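Chores and machines: your questions answered

Since the Junport open evening in November our inbox has been full of the same good questions, so we've gathered them here. Torunn Tangen wrote most of the answers and Nighat Gilani corrected the sewing bits. If yours is missing, write to us and we'll add it.

Can a robot do my housework yet?

Some of it, some of the time. Floors are well in hand and have been for years. Picking things up off the floor first is much harder, and so is anything with cloth in it. But the pace is wonderful to watch! Two years ago our Pekanora arm couldn't fold a tea towel. Now it folds one in 66 seconds, and the corners nearly meet.

Why is cloth so difficult?

A mug is the same shape wherever you put it. A pair of trousers has a new shape every time you drop it, and half of it is hidden under the other half. The machine has to guess where the waistband has gone. People do this by feel without a thought, and feel is the part machines are still short of.

What about mending and sewing?

This is Nighat's favourite subject, so be warned. Factory sewing machines are marvellous at long straight seams on flat fabric, but somebody still has to lay the fabric flat. Hand mending is a different job altogether. Thread is thin, it bends whichever way it likes, and it has to be kept taut with one hand while the other does something useful.
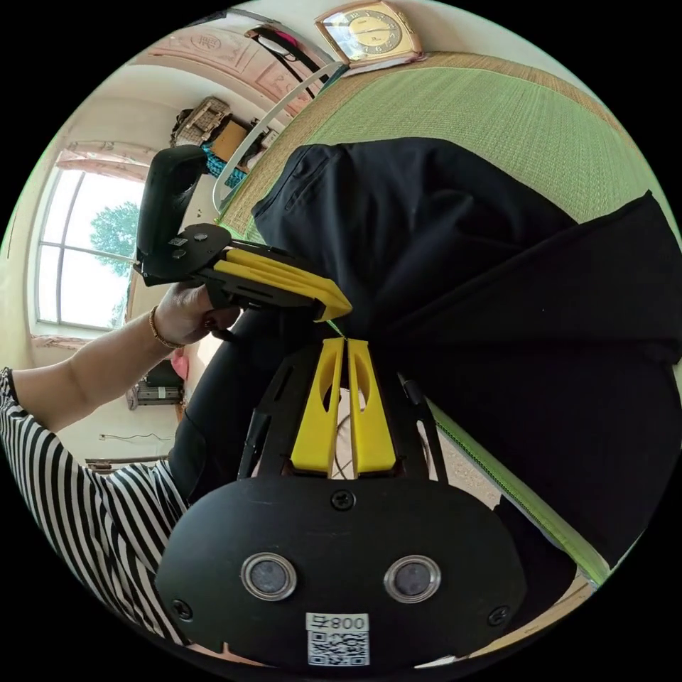
Two hands working together is the bit we get most excited about. Each has to know what the other is up to, and a small tug from one side changes everything on the other. We'd put proper hand sewing a good way behind folding, but well ahead of where we'd have put it when we started.

How do the machines learn?

Mostly from people doing the job over and over. For the tea towels we recorded 60 goes, which sounded like plenty until we tried a thicker towel.

Is it any better on the shop floor?

Yes, where the parts turn up the same way each time. Dhanial, the small packing firm we visit, has 3 arms filling boxes all day. Soft bags still go to the people at the end bench.

Should I wait before buying anything?

If you want clean floors, no. If you want your socks paired, yes, and keep your darning needle handy.

Can I come and see one?

Please do! The Urkanex room is open from two in the afternoon. Bring a towel, the odder the better.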